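**1/** Okay, table thread. I've been looking for a desk I can also eat at since June 2022, and I finally caved and brought one home.

**2/** I measured the wall by the window three times. Then Geetha Krishnan came over, measured it once and got a different number. We went with hers — she was right, of course.

**3/** I almost bought the Flinberg in black. So glad I didn't! My last black desk showed every crumb and I was wiping it down 7 times a day.

**4/** $312, plus $30 to get it up the stairs. My back says that was money well spent.

**5/** But the grain, you guys. Pale blonde, all these fine wavy lines, and then one spot where they dip down like a ripple in a pond. I keep running my hand over it when I should be answering email. 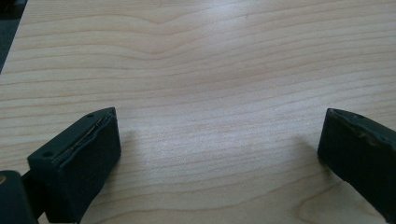

**6/** It does have a bit of shine to it, so the light bounces right off the middle. Might need a curtain on that window.

**7/** Next up is chairs. If you've got a comfy one you love, send it my way — nothing with wheels, please, my floor slopes.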